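Kitchen notebook, January, second week of the fried chicken trials

Started 8.40. Yanling Duan on the fryer, Tianyou Cao on brines, me on dredge and notes. Kaiwen Song in after lunch to taste.

Where we left it: the buttermilk batch had good colour but the crust came away from the thigh in one sheet when cut. Baoshan thinks the dredge went on too wet. I think we fried it too soon after dredging. Today was meant to settle that.

Brine. Tianyou made up the same salt brine as before, plus a second one with pickle liquor from the Silto jar in place of part of the water. 6 hours for both, started by the early shift. The pickle one smells stronger than it tastes. Thighs only, bone in, trimmed by Yanling Bai. She left more skin on than last time, please carry on doing that.

Dredge. Plain flour, 20 g of cornflour per 343 g of flour, salt, white pepper, paprika, a bit of mustard powder. (343 is what was left in the tub after I spilled some. I kept the number so the next batch matches.) Half the pieces went straight into the oil. The other half sat on a rack until the flour had gone patchy and damp looking, then got a second light dusting.

Oil. Rapeseed, the Juta drum, second use. Dropped to well under where we want it when all the thighs went in together. Fry in smaller lots from now on. The dial on the left fryer still reads high, go by the probe.
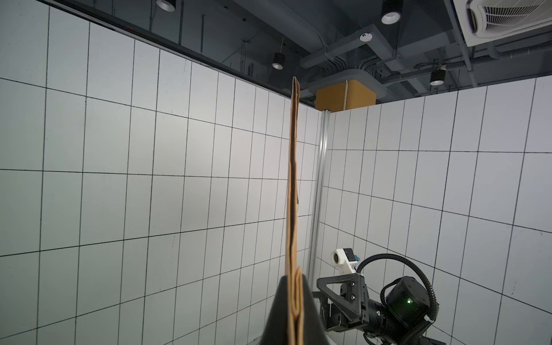 Brown paper bag, folded, edge on.

Results. Rested pieces were clearly better. Crust stayed on through cutting, more craggy, darker at the edges. Straight-in pieces were paler and two shed their skin on the board. So I was half right, and Baoshan may be too, as the wetter pieces were worse in both lots. Pickle brine: Kaiwen liked it, Tianyou and I could hardly pick it out. Not worth the jar unless we use a lot more.

Salt is too high overall. The brine and the dredge are each fine alone. Cut the dredge salt first and leave the brine be.

Holding. Left three pieces on a rack in the low oven and three in a covered tray. Covered tray went soft on the underside, as expected. Rack was still good when we closed up, a little dry near the bone end.

Sides, briefly. Luo's biscuit recipe again, too much baking powder, you can taste it. Slaw fine. The hot honey needs thinning or it sits in a lump.

For next time:
Order flour from Wistholm, 300 g left in the second tub and that is all.
Rest every piece, try a longer rest on a few.
Less salt in the dredge.
Try drumsticks alongside the thighs, same brine.
Change the oil before starting, it was getting dark by the last lot.
Ask Baoshan for his notes on the drier dredge, he has them on his phone.

Cleared down 4.15. Left fryer drained, right one still full and covered.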